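Search this site Enter keywords Go

About Rovstead

Rovstead is a laundry and folding service based in Murkside. We wash, dry, fold and return everyday clothes and bed linen for households, guest houses and care homes. We have been going for 9 years and handle up to 1000 garments in a busy week.

We started with bed linen only. Customers kept putting shirts and T-shirts in with their sheets, so we began taking clothes as well, and clothes are now the larger part of the work.

How we fold

Most of our folding is done on a flat, covered surface at bed height. A fitted sheet makes a good base for it. Cotton grips cotton a little, and a shirt stays where you put it while you deal with the sleeves. The sheet should be pulled smooth before you start.

T-shirts are held up by the shoulders first, so that the body hangs straight. They are then laid face down, the sleeves brought in, the sides folded to the middle and the hem taken up to the collar. Anything bunched up is opened out from one corner and then treated the same way. We do not iron T-shirts unless asked.

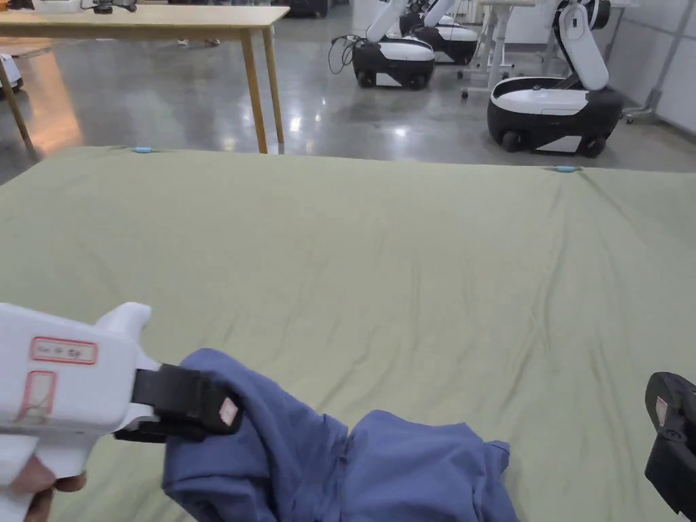
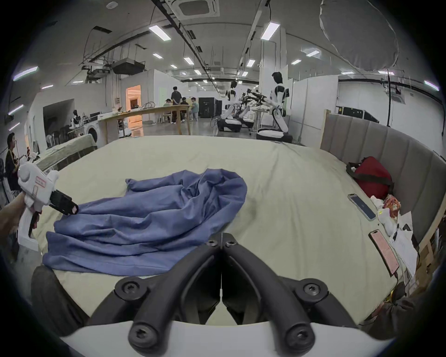
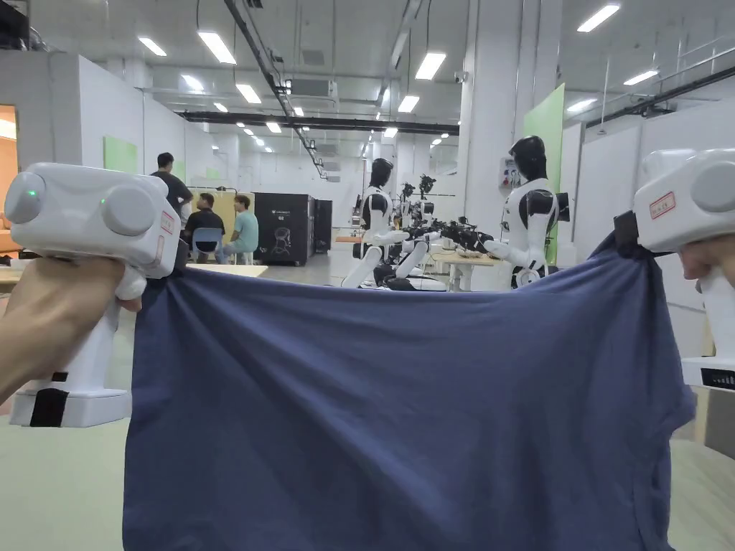
Blue cloth, at different points in the handling.

Somogyi wrote to us in April to say that the shoulder hold was the part that made the difference at home, though thick sweatshirts still came out lopsided, and could we please add something on hoods. Hoods go flat against the back before the sleeves are touched. We have put this on the care sheet that goes out with each bag.

What we take

Shirts, T-shirts, nightwear, pillowcases, duvet covers, and flat and fitted sheets. We do not take leather, suede or anything marked dry clean only. Please empty pockets and fasten zips.

Collections and opening

The Murkside counter opens at 9 in the morning. Bags handed in before noon are normally ready the next working day. Collection rounds cover Murkside and Brandard, with 19 drop-off points between them. Repairs to buttons and hems can be arranged at the counter and are charged separately.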